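Setting Up Your Series in Plenddale

Section 2: From empty shelf to first linked book

Welcome back! If you finished Section 1, you have Plenddale installed and a pen name saved, so now we get to the really fun part, which is telling the program how your books fit together. Romance series, cozy mysteries, a family saga with too many cousins in it -- they all start the same way.

Before you begin

Have your reading order handy. A scrap of paper is fine. You will also want the blurb for each book in a plain text file, and the manuscript file for book one.

Note: Plenddale reads DOCX and RTF. If you write in Grutlow, export to RTF first and leave "Keep scene cards" unchecked.

Creating the series

1. Open the Shelf tab and click New Series.

2. Type the series title exactly as you want readers to see it. Capital letters count here!

3. Choose a series type. Pick Ordered if the books have to be read in sequence, or Standalone if each couple or case gets its own book and readers can jump in anywhere.

4. Click Save. An empty row shows up on your shelf with the title at the left.

Caution: Changing the type from Ordered to Standalone later on wipes the book numbers. Your manuscripts and blurbs stay put, but you will have to number everything again by hand.

Adding your books

5. Click the plus sign at the end of the row and choose Import Manuscript.

6. Select your file and wait for the chapter list to fill in. A long book takes a little while. My own longest has 186 scenes in it and I had time to butter some toast.

7. Check the chapter list against your table of contents. If a chapter is missing, its heading is probably in body text style. Fix it in your word processor and import again.

8. Paste the blurb into the Description box. Plenddale allows up to 1,000 words, though a blurb that long would wear anybody out.

9. Enter the book number and click Save.

Repeat steps 5 through 9 for each book you have finished. Prequels are welcome too! Give a prequel the number 0, and it will sit in front of book one without pushing the others along.

Linking characters

This is my favorite feature in the whole program. Once two books share a row, Plenddale can follow a character from one to the next, so the best friend in the first book keeps her eye color when she gets her own love story in the third.

10. Open the Cast tab and click Scan Series.

11. Go down the list of names it finds. Tick the ones that are real characters and skip place names and pets (unless the pet matters, and in a cozy it usually does).

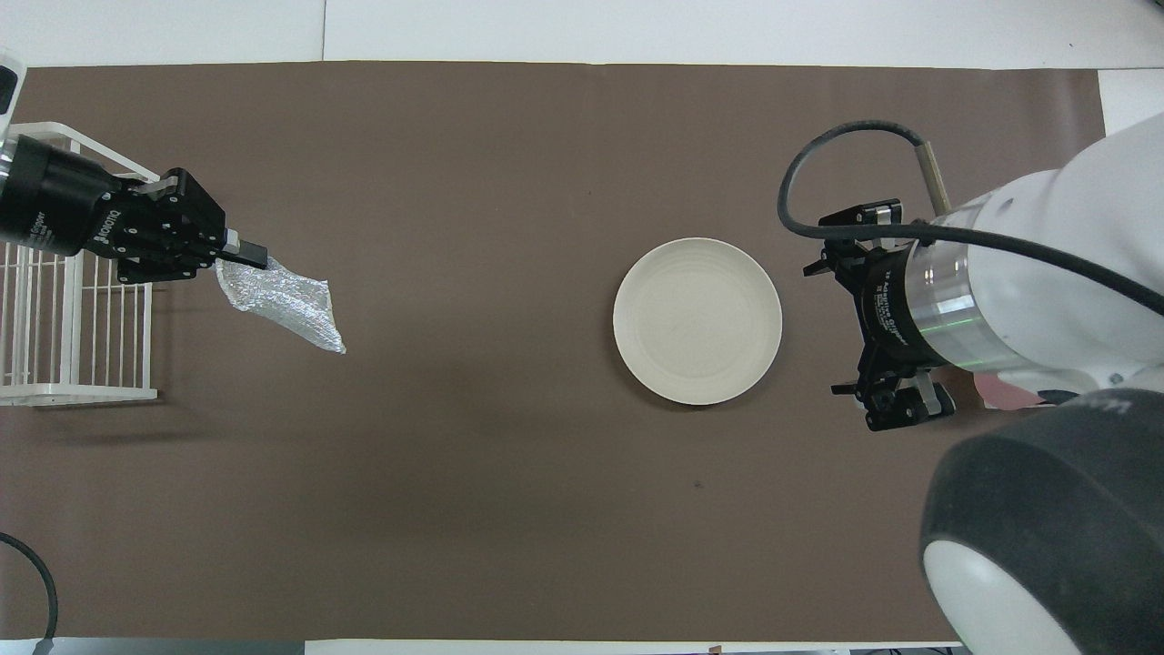 12. When two entries are the same person, drag one onto the other. Nicknames, maiden names and gang names can all live under one entry this way.

13. Fill in the fact card: age, looks, family, secrets. Leave a field blank if you haven't decided yet.

14. Set Spoiler Level for each secret. Level 1 facts can go on your public series page. Level 2 facts stay hidden until the book you choose.

Caution: Spoiler Level starts at 1 for every new fact. Check it before you publish the page, especially for villains and secret babies.

Note: The Cast tab holds 100 characters per series. Folding in your nicknames first (step 12) frees up a surprising amount of room.

Saving a backup

15. Go to File, then Back Up Series, and choose a folder outside the Plenddale folder.

16. Open the backup once to make sure it loads -- then go write the next book!

Section 3 covers series pages and cover sets.

Guide last updated 25 June 2024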